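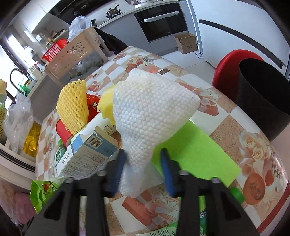

Según una clienta que nos escribió en enero, los paños Hosard le duran más que cualquier otro que haya tenido en la cocina, pero tardan una eternidad en secar si se dejan hechos una bola en el fregadero. Tiene razón. Colgados, siempre.

Paño de cocina Hosard, punto grueso
Ref. 122
Precio: 2.590 pesos la unidad
Disponible. Despacho desde bodega Zeledport

Paño de algodón tejido, blanco, para loza, mesones y mesa. Absorbe bastante, más que el paño plano de la temporada pasada. Pesado en la mano. No es para cristales: deja algo de pelusa los primeros lavados, para copas mejor el de lino.

Características

Material: algodón 100 %
Color: blanco (el gris está agotado, no sabemos fecha)
Tejido: punto con relieve
Borde: rematado a máquina
Presilla para colgar: no trae
Venta: por unidad o paquete de 10

Antes de usar

Lavar una vez solo, agua tibia, sin suavizante. El suavizante es lo peor que se le puede hacer a un paño de cocina, queda resbaloso y no chupa nada. Encoge un poco en el primer lavado, ya viene calculado. Si después del primer lavado sigue repeliendo el agua, otro lavado y listo.

Lavado

Hasta 60 grados. Cloro de vez en cuando, bien diluido, y enjuagar dos veces. Con cloro todas las semanas el algodón se pone amarillento y se abre, y eso no lo cubre el cambio. Secadora sí, a temperatura media. Plancha para qué.

Manchas de tomate o cúrcuma: jabón en barra, frotar, dejar al sol un rato. Grasa: lavalozas directo sobre la tela seca, diez minutos, y a la máquina. Para las ollas pegadas usar otra cosa, el paño se engancha con los restos quemados y se le salen los puntos. Si se sale un punto no tirar! Cortar al ras.

Cada cuánto cambiarlo

Depende del uso. En una casa normal conviene tener cuatro o cinco rotando, uno limpio por día, y al canasto en la noche. Si huele mal recién lavado, hervirlo con una cucharada de bicarbonato. Si sigue oliendo, pasa a ser trapo de piso.

Cómo elegir

Hosard punto grueso: secar loza, limpiar derrames, apoyar fuentes recién lavadas.
Trorix microfibra: vidrio, acero, cubiertas brillantes. No usar con cloro.
Mladenović lino: copas y cubiertos. Más caro, seca rapido.

Mucha gente lleva el Hosard y el Trorix juntos. Lavarlos por separado eso sí, la microfibra agarra toda la pelusa del algodón y después hay que sacarla a mano.

Compra por mayor

Precio especial sobre 200 unidades, cafeterías, casinos, hostales. Pedir cotización por el formulario indicando cantidad y comuna. Se factura. No hacemos bordado ni estampado de logo por ahora, lo preguntan arto y la respuesta sigue siendo no.

Despacho y cambios

Pedidos ingresados antes de las 13:00 salen el mismo día hábil. Después de esa hora, al siguiente. Retiro en Zeledport sin costo, llevar el número de pedido.

Cambio por falla de tejido: mandar foto del paño extendido, con buena luz. Paños usados o lavados no se cambian salvo falla. El paquete se cambia completo, no por piezas.

Preguntas frecuentes

¿Sirve para bebés? Se usa harto para limpiar la silla de comer, pero no está pensado para la piel.

¿Sirve como tomaollas? No. Es grueso pero el calor pasa igual, y mojado peor.

¿Vuelve el gris? Apenas sepamos lo ponemos en esta misma página.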